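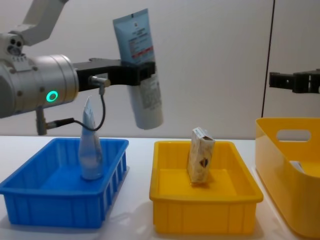 Riltuvwood Fulfillment, Equipment Planning Team

What we asked for, what we got, and what we'd ask for next time

The equipment planning team at Riltuvwood shares a long room with the returns desk, and the first thing you notice when you sit down with its lead is the spreadsheet. It has been open, more or less continuously, since November. There is a tab for arms, a tab for grippers, a tab for floor space, and a tab called "things we forgot," which is the longest of them all.

"People think the robot is the purchase," she says, pouring coffee for both of us and pushing a plate of shortbread across the desk. "I thought so too, bless me. I went to our finance people with the price of two arms and a stand, and I felt so prepared! And they asked me what the arms were going to pick things out of, and I said, well, bins. And they said, which bins, and are we buying them?"

They were, as it happens, buying them. The sorting work she is planning for is the small and awkward end of what Riltuvwood ships: squeeze tubes, little paperboard cartons, the sort of bathroom-cabinet goods that come in by the mixed case and have to go out again in ones and twos. A tube is held by its flat crimped end and carried over a crate or a tray. There are slotted blue crates, shallow yellow trays and taller yellow bins with a handle hole in the side, and she has opinions on every one of them.

"The shallow tray is my favorite, and I will tell anybody who asks. You want to get a gripper down to something small without knocking on the walls the whole way. The deep ones hold more, so everybody on the warehouse side loves them, and I understand that, I used to work over there. But depth costs you reach, and reach is what you pay for when you pick an arm. I wish I'd had the containers sitting on my desk before I ever looked at a catalog."

She has 637 product lines on the list of candidates for the cell, and the team has been going through them by hand, a little at a time, with a kitchen scale and a ruler. Each product gets a weight, a smallest side and a note about how it likes to be held. A carton standing on its end is easy enough to describe. Tubes take longer. A full one and a half-filled one behave differently when squeezed, and the crimp at the end varies from maker to maker, so there is a column just for that.

"We have 29 lines where we wrote 'ask again,'" she says. "Those are the ones we couldn't agree on. One of my colleagues is convinced that we should plan for suction on all of them, and I'm not convinced, and we've had some very lively lunches about it."

The shortlist came down to two quotes, one from Heltano and one from Breathnach. She talks about both suppliers kindly and asks me not to print the totals, but she is happy to go through how the quotes were put together, since that was where she learned the most. The Heltano one arrived as a single page with a single figure at the bottom. The Breathnach one ran to 11 pages, and at first she held that against it.

"I took it home and read it at the kitchen table, and by the end I had a whole new list of questions for Heltano. Spare gripper fingers. Cables, and who replaces them, and how long that takes. A cable moves every single time the wrist moves, and it's a small thing to buy if you have it on the shelf and a miserable thing to wait for if you don't. Training for the night shift as well as the day shift. Somebody to come back after the first month and look at it with us. Heltano could do all of that, they were lovely about it, it just wasn't on the page. Once we had the two of them written out the same way, they were a good deal closer than I'd expected."

I ask about planning for two arms at one table, and whether that was ever in doubt. She laughs and says it was in doubt every week. One arm would have left money for a second set of grippers, and there was a real case for that. What settled it was the width of the row of containers. With the bins laid out side by side, she wanted a gripper able to come in from either end, and she wanted the people who will run the cell to get used to sharing a table between two machines from the beginning.

"It does mean two of everything, though. Two sets of spares. Two service visits, unless you're good about booking them together, so please be good about booking them together. And you have to think about which one gives way. I'd budgeted for the arms and I hadn't budgeted for the hours of someone sitting down and working that out. Put the hours in! Put them on their own line, where they can't be nibbled at."

The software side is going through Trokow, which already looks after the label printers upstairs, and she is frank that familiarity played a part. She knows who picks up the phone. She has also asked for the license to be priced by the year, with the second year written down now, after a bad surprise with a packing machine some time ago that she still brings up with a small shake of the head.

Before I go, I ask what she would say to another team starting out with an empty spreadsheet, and she thinks about it for long enough that the coffee gets topped up again.

"Go and stand where the work is, and take the things you ship with you. Real ones, a bag of them. Put them in the crates you've got, put them in the crates you think you want, and try to pick them up with two fingers. You'll feel a bit silly. I did mine at half past seven in the morning so there'd be fewer people about. But I changed four lines in the budget that same day, and I'd have been paying for those four lines for years."

The request goes in with the bins listed first.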